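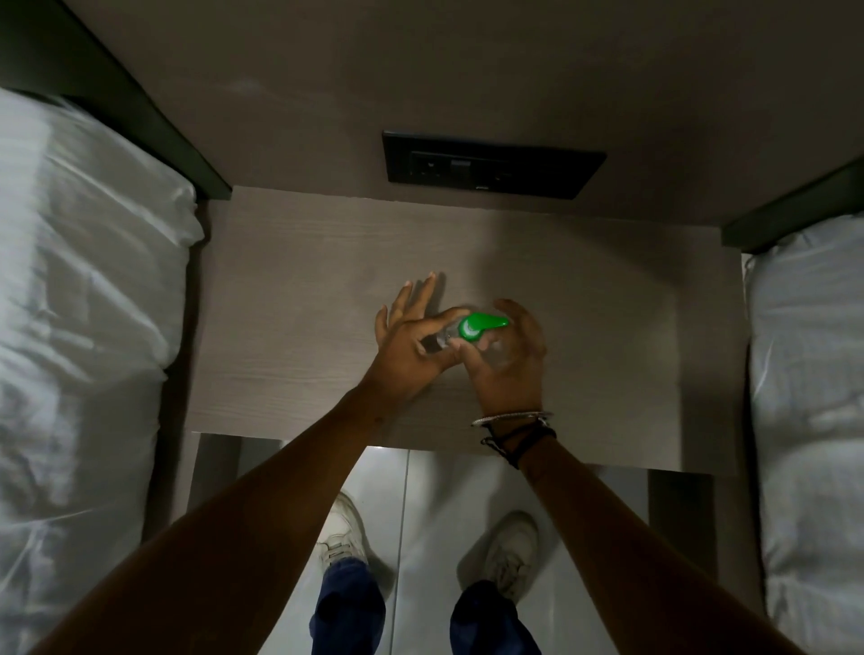

Two hands, one small bottle, one green flip cap, and not a lot of nightstand to do it on.

2 March 2025

OK, so the budget post. I've been promising it since I first mentioned that I wanted a pair of robot arms, and a few of you have been asking (Dionysis, I see you, you can stop now) what I'm going to buy and how I plan to pay for it. The short answer is that I have $2000, I haven't spent a cent of it, and the shopping list has changed completely since the last time I wrote about it.

For anyone new: I want a small two-armed setup on a rolling base that can do fiddly bedside jobs. Pick up a bottle, deal with the cap, put it back, plug in a phone, that kind of thing. My aunt has bad hands and flip caps drive her up the wall, and that's where the whole idea came from. I'm not building a product. I have a day job and a spare corner of the dining room!

My first list had one arm on it. One! I was going to get a single Zirkel, the nicer model with the long reach, and blow nearly everything on it. I had the cart filled and everything. Then Lovisa Moen came over for dinner, looked at my spreadsheet and asked me to open a bottle of hand lotion with one hand behind my back. You can do it if you wedge the bottle against something. I wedged it against the salad bowl and we had a different kind of dressing that night.

So, two arms. Look at the hands up top again. The left one has the bottle and the right one is curled over the cap, and I don't see how you split that work up with a single gripper unless you add a clamp to the furniture. I did price clamps. They're cheap, and then you have a clamp on your nightstand forever, and the robot has to get the bottle into it the right way around.

Two arms means cheaper arms, and that's where I've landed: a pair of the small Zirkels for $1000 together. They're slower and they carry less, but a little plastic bottle weighs next to nothing. What I lose is reach, and reach is what kept me up the last few nights. A nightstand squeezed between two beds is a really mean place to put a robot. You've got a mattress on either side, so the base can only come in from the front, and anything at the back (the outlets on the wall, say) is as far away as it can be. My arms do this without thinking about it. The small Zirkel, going by the drawing on the spec sheet, gets to the middle of my aunt's nightstand and then gives up. Her outlet is off the list for now. Sorry, Auntie.

I made a cardboard version of the base to check the gap, which I recommend to everybody. It's free and you feel silly for one afternoon. I taped two paper towel tubes to it for arms and shoved it up to the bed, and right away I found that the elbows stick out wider than the base does. The drawings show you the arms folded up all neat, they don't show you the elbows! I had to go back and redo the layout with the arms mounted higher and pointing down more, and that meant a taller post, and a taller post wants a heavier base. There went another chunk of money.

Grippers next. The Zirkels come with a basic two-finger one, and my plan was to live with that. Ibrahim Ojo, who fixes packaging machines for a living and has opinions about this, thinks the stock fingers are too fat and too slick for a round clear bottle, and he told me to put aside $100 for softer fingertips before I buy anything else. He also said to buy spares, as soft tips wear out. I went with his number. I've seen the man's toolbox, I'm not arguing.

He was less sure about the cap. Some caps you push, some you twist, some have a little tab you get a fingertip under, and the only way to find out what your gripper can manage is to try a bunch of them. So there's a line on my list that just says "bottles." I'm going to the dollar store and getting 6 different ones and that's my test kit.

Where I went back and forth the most was cameras. I started with one camera up on the post, looking straight down, a bit like where your own eyes are when you lean over something. It's a great view until your hands get in the way. Try it yourself, hold a bottle in both hands and look down, you mostly see knuckles. Fatima Bako told me to skip the fancy depth camera and get a plain one for the post plus a tiny one for each wrist, and when I added it all up it came to less than the depth camera alone. Plus if one dies I'm not stuck. Clear plastic is supposed to be a headache for depth cameras anyway, so I don't feel too bad about giving it up.

Light! I forgot light completely on the first list. Bedrooms are dim, and even with a lamp on you get finger shadows all over the tabletop. I'm adding a small LED strip to the post. It's the cheapest thing on the list and I'd bet money it helps the most.

So where does that leave the $2000? Half goes to the arms. The fingertips are Ibrahim's $100. Out of what's left I need the base and the post, three cameras, the light, a used mini computer (I have my eye on a Nesora that a guy across town is selling, though he won't budge on the price), cables, a power supply, and a big red stop button that I refuse to cheap out on. And then shipping, which I left off my first two spreadsheets like a fool. The Stalari base I wanted ships from overseas and the freight costs more than the wheels do. I'm now looking at an old AV cart from the school surplus sale instead. It's ugly, it's heavy, and it has brakes. I kind of love it.

What I'm not buying yet: the second computer, the nicer wheels, any kind of cover or shell, and the extended warranty. I went around in circles on the warranty. If any of you have had to use one on a small arm, please leave me a comment and tell me how it went.

The plan from here is to order the arms first and bolt them to the dining table before I touch the cart. If they can't handle a bottle on a table with all the elbow room in the world, there's no sense wheeling them into a bedroom. I'd like to have something on the cart by June, when my aunt comes to stay, and she has already told me she's bringing her own bottles.

I'll put the spreadsheet up once I've cleaned out the swear words in the shipping column.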